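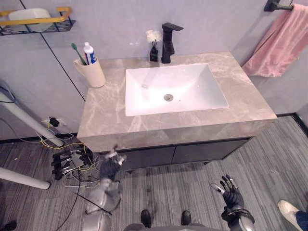
How often should you reseal a marble vanity top?
Once a year for a bathroom that gets daily use, sooner if water stops beading on it.

bunting_lane
I'm going to disagree with once a year. Our top is honed and it drinks up everything. I do it every spring and every November and it still darkens by the faucet if a puddle sits. The guy at the stone yard in Canstead said to go by the water test and forget the calendar.

tilecutter12
Water test is right. Put a spoonful down, wait 12 minutes, wipe. Dark spot means it needs sealer. No dark spot, leave it alone. Too much sealer gives you a haze that is a pain to get off.

Also check what you have before you buy anything. Half the "marble" tops in newer houses are cultured marble or quartz and don't need sealing at all.
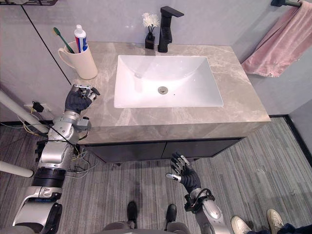
Gray top with white undermount sink, toothpaste kept in a mug.

graylake
Keeping the tube in a mug helps more than people think. Toothpaste is a mild abrasive and it dulls a polished finish over the years. I have a 2 inch dull patch from where the old tube used to lie. Sealer does nothing for that – sealer is for stains, and that's wear.

bunting_lane
Can you polish the patch out?

graylake
I tried a Trikau polishing powder and got it maybe halfway back. A pro quoted me 200 dollars for the whole top. I haven't done it.

tilecutter12
200 is fair. Wouldn't do it yourself with a drill pad unless you have scrap to practice on.

mossy_step
What about vinegar for the hard water ring at the base of the faucet? My mother used it on everything.

tilecutter12
No. Vinegar etches marble. Same for lemon and most spray bathroom cleaners. Dish soap and warm water, then dry it.

mossy_step
She used it on our old top for years and it looked fine to me.

graylake
Then it probably wasn't marble, see above.
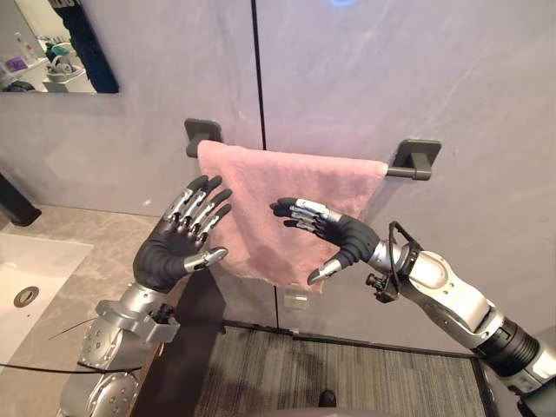

Pink towel on a black wall bar.

bunting_lane
Drying is the main thing in our house. Hand towel within reach, quick wipe after brushing, and the ring mostly stopped coming back. I still use Cenora sealer twice a year and I'm not changing.

tilecutter12
Your top. If it starts to look cloudy, skip the next coat.

mossy_step
Did the spoon test tonight. Dark spot. Ordering sealer.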